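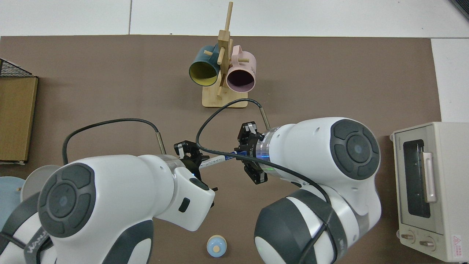 Mug tree leans and the mugs slide off, is it the tree or is it me?

kettlefirst
March 2023
Kitchen and Dining > Storage
1654 views

I have one of those plain wooden mug trees, light wood, rectangular base, one tall post and short pegs that stick out at an angle. I got it from Proretti in Skurville when they were clearing out their kitchen corner, so there was no box and no instructions, and the post and the base came wrapped up separately in newspaper. I put it together myself by pushing the post into the hole in the base. There was no screw with it and no sign that there had ever been one, although I did not look very hard.

It was fine for a few weeks. Now when I hang my big teal mug on it (the one with the yellow inside, quite heavy) the whole post tips a bit towards that side, and if I knock the table when I sit down the mug creeps along the peg. It hasn't come off yet but I have caught it once with my elbow in a way I would rather not repeat. The pink mug, which is lighter, stays where it is put.

Things I have tried so far. Hanging one on each side, which is what I do now, and which helps but means I can't use the tree properly because I only own two mugs with handles big enough to go over the pegs. Folding up a bit of card and wedging it in the hole, which worked for an afternoon. Turning the base round, which made no difference at all, but I felt I had to try it.

What I would like to know is whether I can glue it, and if so with what, as I have a tube of Prodine in the drawer and I don't know if it is the sort of thing you use on wood that sits near plates. Also does it matter which way round the mugs hang? Mine end up with the openings tipped down and out, and my sister-in-law says they should hang straight and that mine look like they are about to dive off.

I'd also be glad of any ideas for where to keep the thing. It lives on the table next to the wire rack at the moment because the worktop is full, and the plates and bowls end up pushed into the corner to make room for it. I do like having the mugs out though. They cheer the place up and they are the only nice ones I've got.

Share (8)
Save this post

oldpineandbeeswax
Helpful vote given by the original poster

It's the joint. I've mended more of these than I care to admit, mostly for other people, and it is nearly always the same thing: the hole in the base is a tiny bit bigger than the end of the post, or the wood has shrunk a little in a warm kitchen, and the post starts to rock. Once it rocks it wears the hole, and then it rocks more. Your bit of card was the right idea but card squashes.

First pull the post out and turn the base upside down. Have a proper look for a small hole in the middle of the underside. A lot of them are meant to have a screw going up through the base into the post and the screw is what gets lost when a shop sells them loose. If there is a hole, you want a countersunk wood screw that fits it, long enough to get a decent bite into the post but not so fat that it splits it. Take the base with you to the hardware shop, honest to goodness it's the easiest way, they'll find you one in a minute. Rub a bit of candle on the thread before you drive it in and go slowly by hand. No electric driver! I split a lovely beech one like that and it went on the fire.

If there's no hole underneath, then it was only ever meant to be glued, and you can glue it. I don't know the Prodine you've got so read the back of the tube. What you want is ordinary wood glue, the white stuff, or anything that says it's for wood and will fill a small gap. The thin quick-setting kind is no good in a loose joint, there has to be close contact for that to hold and you haven't got it. The joint is right down at the bottom of the post and your mugs never touch it, so I wouldn't lose sleep over the plates, just wipe off what squeezes out while it's still soft and leave the tree alone until it has gone off fully.

How I do it:

Scrape any old glue or bits of card out of the hole and off the end of the post. A blunt knife is fine.

Try the post in the hole with a strip of thin wood shaving or a sliver off a matchstick down one side. Keep adding until you have to push. You want it snug, not hammered.

Take it all out again, put glue on the post and round the inside of the hole, put the slivers back, push it home.

Stand it on something flat and look at it from the front and then from the side. Get it upright NOW, you won't be able to later. I use the edge of a cereal box as a square.

Leave it overnight with nothing on it. Longer if your kitchen is cold.

As for the mugs tipping, that is just what mugs do on short pegs. The handle is on one side and all the weight is on the other, so the opening drops down and faces out. They all hang like that on mine. Your sister-in-law can come and look at it. What you can do about the creeping is put a thin rubber band round each peg, close in to the post, so the handle has something to grip. It isn't pretty but you can't see it with a mug on.

Put the heavy one on the lowest peg it will fit on, too. Makes a big difference to how tippy the thing feels.

Share (3)

tidyish_mostly

I'd just buy another one. They're not dear.

kettlefirst

I'd sooner fix it, I like the colour of the wood and it matches nothing else I own so it isn't as if I'd find another. But thank you.

Have now turned the base over and there IS a hole, full of what looks like floor dust. Off to find a screw.

twosugarsplease

Can't add anything on the joint because that's all covered, but I can help with where to put it, as I've gone round and round with this in a kitchen where you can touch both walls.

I had mine on the table for ages and what I found was that anything that lives on a table ends up in the middle of it, and then you're reaching round it for the butter and writing your shopping list with your elbow tucked in. A tall thin thing is the worst for that. I've knocked mine over with a sleeve, a newspaper and (once) a cat that wasn't even mine. So if you have to keep it on the table, put it right back against an edge that nobody sits at, with the widest side of the base running the way it's most likely to be pushed. A rectangular base will go over far more easily across the short side than the long side. I didn't think about that until I'd picked up the bits.

Then I'd look at the plates and bowls. If you've got a wire rack there already, could the plates stand up in it, and the bowl go underneath or on top? I stand mine on edge and it has given me back a good corner of the worktop, enough for the toaster. Some racks have gaps too wide for small plates and they flop about, in which case it's not worth the clatter.

The other thing I did was stop trying to fill the tree. I had six pegs and I thought I needed six mugs, and I went and bought some matching ones from the place next to the Wongsuwan takeaway that I didn't even like drinking out of. They went to the charity shop by April. Two mugs you love on a tree looks perfectly nice and leaves you a spare peg for a tea strainer or a small jug or the scissors you can never find. I hang my oven glove on one, which is probably not what it's for, but it has a loop and there was a peg.

A few more bits from experience, in no order:

- Let mugs drain before you hang them. I know it's tempting to put them straight on, but the drips run down the post and you get a grey stain at the bottom that won't shift, and if your joint is glued it can't be doing it any good either.

- Stick felt pads under the base if the table marks easily. Only do it once you've sorted the screw, and check the screw head is sunk in properly first, mine stuck out a hair and left a scratch the length of my finger. Four pads, one at each corner, all the same thickness or you're back to wobbling.

- If the handle is tight on the peg, don't force it. That's how you chip the glaze on the inside of the handle, and you'll feel it every single time you pick it up.

- Give the wood a wipe of food-safe oil now and then if it looks thirsty. I do mine when I do the chopping board. Let it soak in and rub off what's left before anything goes back on.

And I'm with you on having them out. A cupboard is tidier, I suppose, but I like to see mine in the morning - it's about the only thing in there that isn't a bill or a tea towel.

Share (1)

kettlefirst

Screw is in! The hardware shop let me have it for nothing because it was a single one out of the odds jar. I did the candle thing and went slowly and there was one nasty creak near the end but no split. The post doesn't move now when I push it with a finger. I've put the teal mug on the bottom peg with a rubber band (a red one off the post, so it does show a little, but never mind) and it stays put when I bump the table.

Plates next. The bigger ones stand up in the rack all right, the little ones flop exactly as you said, so those have gone back in their corner for now. I've pushed the tree back towards the far edge with the long side of the base facing me and I'll see how I get on.

No felt pads yet. Does it matter if they're the brown furry ones or the rubbery sort?

oldpineandbeeswax

Furry if you want to slide it about, rubbery if you want it to stay where it is. For a mug tree I'd go rubbery.

Share (0)

This thread has 7 posts. 767 people found this page useful.

Related threads in Kitchen and Dining

Wire rack leaving rust spots on worktop (3493 views)
Tea stains inside a yellow mug, have tried bicarb
How to stack bowls that don't match
Chipped handle, safe to keep using?
Felt pads keep coming off chair legs
Small table, too many things on it
Oiling a chopping board for the first time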